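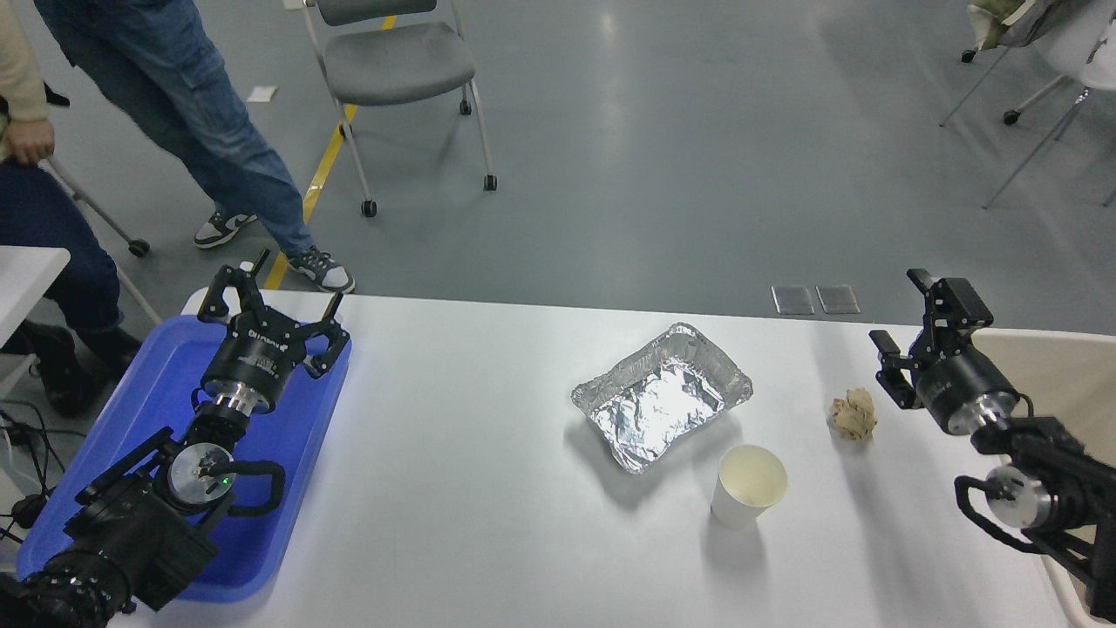

Foil tray, paper cup, ball of paper

mamani_gt wrote:
So the lunch cleanup argument has reached our break area and I need outside opinions. Our office manager, Zoila Palomino, wants all foil trays rinsed and put in recycling. The sign she taped up says it's easy. I have my doubts. Has anyone checked with their hauler whether they want these things?

Hultonine replied:
Depends on the town. Ours takes foil if it's clean and balled up bigger than a fist. The cup is the one I'd worry about. Most paper cups have a plastic lining and plenty of places won't touch them.

drullico54 replied:
Clean foil is worth money. I don't see what there is to argue over. Rinse it, stack it, done.

mamani_gt wrote:
"Rinse it" with what? The nearest sink is 80 steps down the hall and it runs hot water for 4 seconds at a time. People will do it for a week and then quit. We had the same big push in February with yogurt tubs and look how that went.
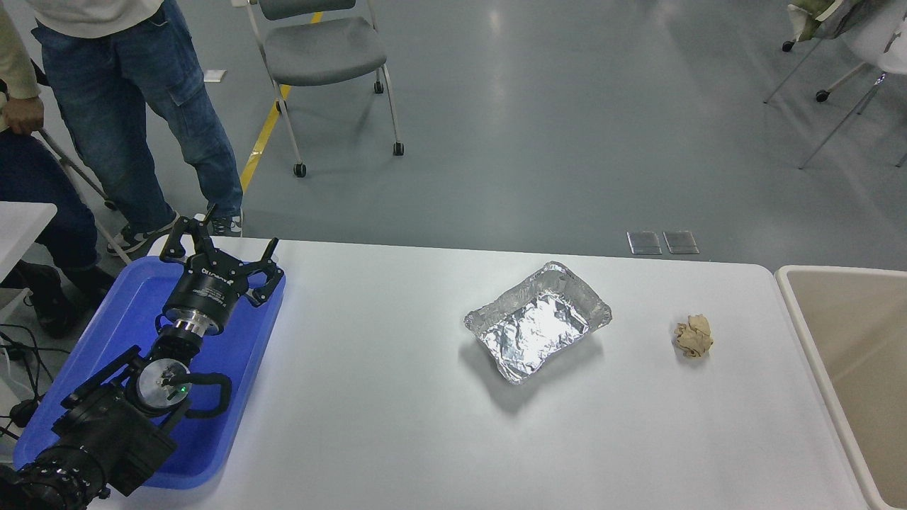

Same kind of tray, with the beige bin at the end of the table

plenar_k replied:
That tray looks pretty crumpled. If it's going in the bin anyway, crush it all the way and save the room. What's the bin for, trash or recycling? I don't see how anybody is supposed to know.

mamani_gt wrote:
Good question. Depends who you ask. Zoila says recycling, the cleaning crew says trash. I suspect it all ends up in the same dumpster.

drullico54 replied:
You suspect, or you know? I hear that one at every job and it's usually an excuse for being lazy.

Hultonine replied:
Go easy. At my last place we followed the bags out back and yes, same dumpster. Call the hauler and get the list in writing. The brown paper can go in with mixed paper almost anywhere, as long as it isn't greasy.

plenar_k replied:
Or buy one glass baking dish and wash that. A pack of 50 foil trays is cheap, sure – but then you get to have this fight 50 times.

mamani_gt wrote:
And who washes the dish? I'll call the hauler on Monday. Not expecting much.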